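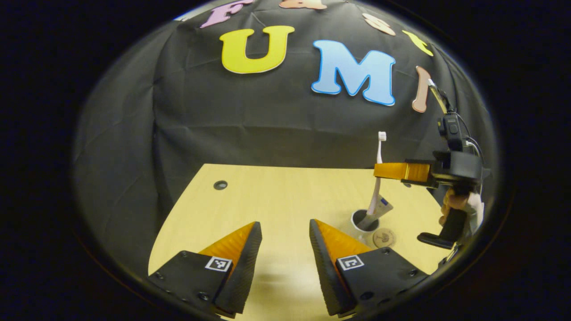 Learning to spell my own name

2018-10-26

Posted in: Language, Family

When I came to Australia I had a surname with a small mark on the last letter. On the plane I still had it. At the bank, two weeks later, I did not. The woman at the counter was very kind, she turned her screen to me and showed that her computer had no such letter, and asked if a plain c would be all right. I said yes, because I was tired and I wanted to have an account. Since then I am Velimir Babic on the bank card, Velimir Babić in the passport, and Velimir Babich on the gas bill, where somebody wanted to help me.

I am writing this because my niece started to learn her letters in March, and she asked me a question which I could not answer well. She asked why her grandmother's alphabet has more letters than hers.

In our language you write what you hear. One sound, one letter, and the few pairs such as lj and nj we count as one letter also. A child who knows the alphabet can read a newspaper aloud, even if he doesn't understand a word of it. We don't have spelling competitions at school. When I first heard of them I thought it was a joke, like a competition in tying your shoes.

Then I began to learn English seriously, in an evening class, and I understood. Our teacher wrote on the board: though, through, cough, rough, bough. She read them slowly and waited. A man beside me closed his notebook and went out for a cigarette. I stayed, but I was angry at these words for a whole winter. I wrote them on cards and put the cards on the fridge, and every morning I said them to my coffee. I still make a mistake with bough, but how often does a person need bough?

My niece is not angry at all. For her it is normal that a letter does one job in one word and another job in the next. The k in knife is asleep, she told me. The e at the end of cake is bossy, it makes the a say its name. I had never heard of a bossy e in my evening class. We had a table with long and short vowels and we copied it.

My cousin Teodora Obradović teaches small children back home, and I called her about it. She says that she would not change places with an English teacher for any money. Her pupils read after a few months. On the other hand they have two alphabets to learn, Cyrillic and Latin, so I told her she should not be too proud. There are letters which look the same in both and are not the same. The Cyrillic B is a V. The P is an R, and the H is an N. When I was seven I wrote my name on a drawing half in one and half in the other, and my father kept it in his wallet until the paper fell apart on the folds.

My sister would like her daughter to read in both languages. So we agreed that I will sit with her for one hour on the weekend, with a primer that Teodora sent by post. The parcel cost 2180 dinars and the book inside was 875, so the post was paid much better than the author. It has 161 pages and a hedgehog on nearly every one of them. The hedgehog is called Petek and he is always looking for something. On the page for Č he looks for a boot, on the page for Ž he finds a frog.

We are now at Ć and Č. To an English ear these two are the same, and to be fair there are many people at home who mix them also. My niece puts her hand in front of her mouth to feel the air. She says Č is a big sneeze and Ć is the sneeze of a mouse. I have used this for my surname since then. When someone on the phone asks how it is pronounced, I say it with the mouse.

Last month I had to renew the bank card. There was a young man at the counter this time, and I asked if the computer knows the letter now. He tried. It was on the screen for a second, then there was a red line under the box and he had to take it out again. I signed the form with the mark anyway.

Next weekend we begin D, Dž and Đ, and I have already told my sister to buy biscuits.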